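회사 소개

키스타나우(Kistanau)는 한국어와 핀란드어, 영어를 가르치는 소규모 어학원입니다. 일대일 수업과 소그룹 수업을 함께 운영하며, 성인 학습자를 주로 받습니다. 해외 취업이나 이주를 앞둔 분, 배우자의 언어를 배우려는 분, 오래전에 배운 말을 다시 꺼내 쓰고 싶은 분이 많이 찾아옵니다.

시작

어학원은 핀란드어 강사 안넬리 하칼라가 번역 사무소 세티츠의 회의실을 저녁마다 빌려 쓰면서 시작되었습니다. 첫 수강생은 7명이었고 모두 같은 반에서 배웠습니다. 교재로 쓸 만한 한국어판 핀란드어 책이 마땅치 않아 첫 학기에는 매주 인쇄물을 새로 만들었습니다. 그때 만든 인쇄물의 일부는 지금도 초급반에서 씁니다.

이듬해 11월에 영어 강사 해미시 파팅턴이 합류하면서 영어 회화반이 생겼고, 핀란드어권 수강생을 위한 한국어반도 같은 학기에 열었습니다. 세티츠가 사무실을 옮기면서 저희도 지금의 건물로 이사했습니다. 이름은 그때 정했습니다. 이전까지는 따로 간판 없이 '저녁반'이라고만 불렀습니다.

가르치는 방식

수업은 말하기에서 출발합니다. 첫 시간에 자기 이름, 사는 곳, 하는 일을 배우는 언어로 말해 보고, 문법 설명은 그 문장에서 막힌 곳을 골라 합니다. 핀란드어의 격 변화처럼 표로 외워야 하는 내용은 표로 외웁니다. 다만 한 번에 한 가지 격만 다루고, 다음 시간 첫머리에 그 격이 들어간 짧은 글을 읽습니다.

숙제는 매번 있습니다. 분량은 하루 20분 안에 끝낼 정도이고, 녹음 숙제와 쓰기 숙제를 번갈아 냅니다. 녹음은 담당 강사가 직접 듣고 고칠 점을 글로 적어 보냅니다. 숙제를 하지 못한 주에도 수업에는 나오시라고 말씀드립니다. 밀린 숙제는 다음 주로 넘기지 않고 새 숙제만 합니다.

같은 반 수강생끼리는 존댓말을 씁니다. 영어반과 핀란드어반에서는 서로 이름만 부르는데, 처음에는 어색해하는 분이 많아 별명을 쓰셔도 됩니다.

과정 안내

핀란드어 과정은 입문, 초급, 중급으로 나뉩니다. 입문반은 발음과 인사, 숫자, 시간 말하기를 다루고, 초급반부터 격 변화와 동사 유형을 배웁니다. 중급반에서는 뉴스 기사와 단편 소설을 읽고, 글말과 입말의 차이를 따로 정리합니다. 글말만 배운 분들이 현지에서 가장 먼저 부딪히는 부분이기 때문에 이 수업에 시간을 넉넉히 씁니다.

영어 과정은 회화반과 작문반이 있습니다. 회화반은 주제 토론을 중심으로 하고, 작문반은 이메일과 보고서, 자기소개서를 씁니다. 작문반 수강생은 실제로 보내야 하는 글을 가져와도 됩니다. 회사의 기밀이 담긴 글은 이름과 수치를 바꾸어 가져오시기 바랍니다.

한국어 과정은 한글 읽기부터 시작합니다. 한글을 이미 읽을 수 있는 분은 두 번째 단원에서 합류할 수 있습니다. 설명은 핀란드어나 영어로 하고, 중급부터는 한국어로만 진행합니다.
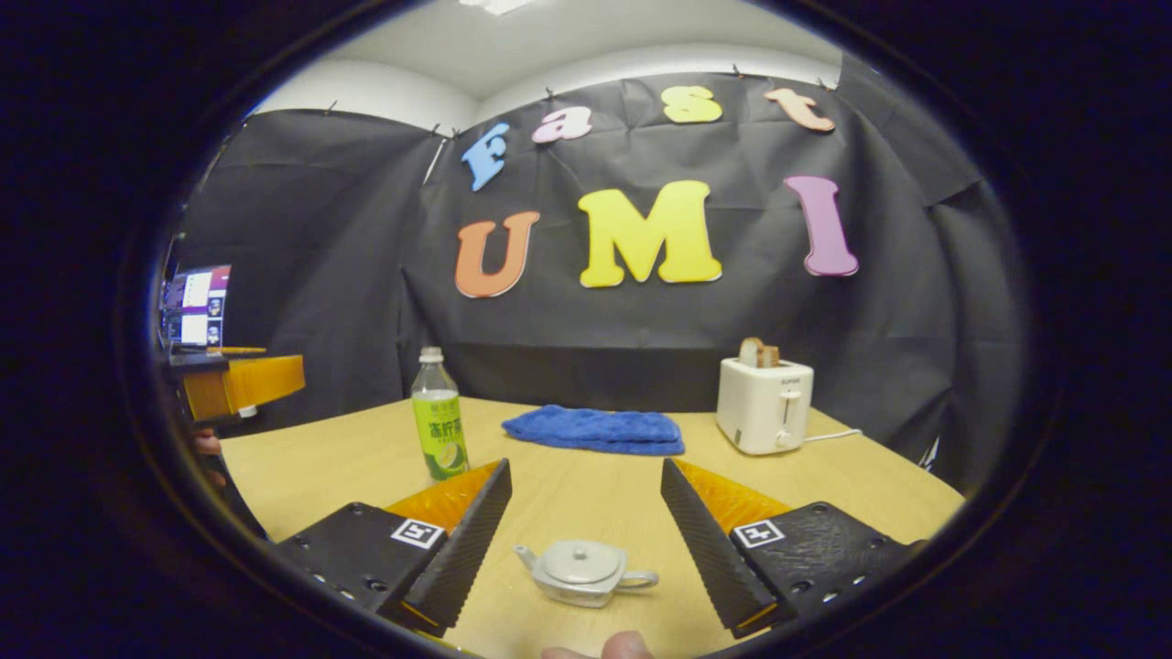 회화반에 두 학기째 다니는데, 처음 몇 주는 제 발음이 녹음으로 들리는 게 싫어서 숙제를 자꾸 미뤘어요. 선생님이 적어 보내 주신 메모를 모아 두었다가 나중에 다시 읽어 보니 같은 지적이 점점 줄어 있더라고요. 토론 주제는 조금 더 가벼운 것도 섞어 주시면 좋겠습니다. (윤서)

윤서 님의 의견에 따라 회화반 주제 목록을 손보았습니다. 지금은 시사 주제와 생활 주제를 한 주씩 번갈아 다룹니다. 수강생 의견은 학기 중간과 학기 말에 받으며, 이름을 적지 않아도 됩니다. 바꿀 수 있는 것은 다음 학기에 반영하고, 바꾸기 어려운 것은 이유를 적어 게시합니다.

강사진

안넬리 하칼라는 핀란드어 전 과정을 맡고 있습니다. 한국에 오기 전에는 이주민을 대상으로 핀란드어를 가르쳤습니다. 문법 질문을 받으면 답을 바로 주지 않고 예문을 세 개 보여 준 뒤 규칙을 찾아보게 합니다. 급하신 분은 급하다고 말씀하시면 됩니다.

해미시 파팅턴은 영어 회화와 작문을 가르칩니다. 출판사에서 교열 일을 오래 했고, 작문반의 첨삭 기호도 그때 쓰던 것을 간추려 만들었습니다. 첨삭 기호표는 첫 수업에서 나누어 드립니다.

한국어 과정은 시간 강사 세 분이 나누어 맡습니다. 담당 강사는 학기마다 달라질 수 있으며, 개강 전에 이메일로 알려 드립니다.

도서실

수강생은 도서실의 책을 빌릴 수 있습니다. 핀란드어 책 209권과 영어 책 500권이 있고, 핀란드어 책 가운데 51권은 쉬운 핀란드어로 다시 쓴 소설입니다. 초급반을 마친 분이라면 사전 없이도 읽어 볼 만합니다. 대출 기간은 3주이고, 기다리는 사람이 없으면 한 번 연장할 수 있습니다. 책에 연필로 적은 메모는 지우지 않고 그대로 둡니다. 볼펜과 형광펜은 쓰지 말아 주십시오.

핀란드어 책의 상당수는 서점 카우피넨을 통해 주문합니다. 개인적으로 사고 싶은 책이 있으면 함께 주문해 드리며, 배송비는 권수에 따라 나누어 냅니다. 주문은 학기 초에 한 번만 모읍니다.

수강 신청과 수강료

처음 오시는 분은 신청 전에 상담을 받습니다. 상담은 30분이고 비용은 없습니다. 배운 기간과 목적을 여쭙고, 이미 배운 적이 있는 분은 짧은 글을 읽고 대화를 나누어 반을 정합니다. 점수를 매기는 시험은 보지 않습니다. 배정된 반이 맞지 않으면 개강 후 둘째 주까지 옮길 수 있습니다.

수강료는 학기 단위로 받습니다. 일대일 수업은 네 번씩 묶어서도 결제할 수 있습니다. 개강 전에 취소하면 전액을 돌려 드리고, 개강 후에는 남은 수업 횟수에 따라 계산합니다. 소그룹 수업에 빠진 경우 보강은 없지만 그날의 자료와 숙제는 보내 드립니다. 일대일 수업은 하루 전까지 알려 주시면 날짜를 바꿀 수 있습니다.

회사에서 단체로 신청하는 경우에는 강사가 방문하기도 합니다. 물류 회사 톨텐의 직원 영어반을 방문 수업으로 운영하고 있습니다. 방문 수업은 한 반에 여덟 명까지이며, 업무에서 쓰는 이메일이나 전화 응대 내용을 미리 받아 교재를 만듭니다.

자주 받는 문의

핀란드어를 배우는 데 얼마나 걸리는지 묻는 분이 많습니다. 입문반부터 중급반까지 쉬지 않고 다니면 네 학기입니다. 그 뒤에 무엇을 할 수 있는지는 수업 밖에서 얼마나 읽고 들었는지에 따라 차이가 큽니다. 시험을 준비하시는 분께는 중급반과 일대일 수업을 함께 권합니다.

미성년자 수업은 열지 않습니다. 온라인 수업은 일대일 과정에서만 가능하고, 소그룹은 모두 교실에서 합니다. 주차 공간은 없습니다. 수료증은 출석률이 80퍼센트 이상인 분께 드리며, 한국어와 영어 중에서 고를 수 있습니다.

연락

문의는 이메일이나 전화로 받습니다. 수업 중에는 전화를 받지 못하므로 이름과 연락처를 남겨 주시면 다음 날까지 전화드립니다. 방문 상담은 예약하신 분만 가능합니다. 다음 학기 시간표는 공지 게시판에 올려 두었고, 새 반이 추가되면 같은 게시물에 이어서 적습니다.

최종 수정 5/17/26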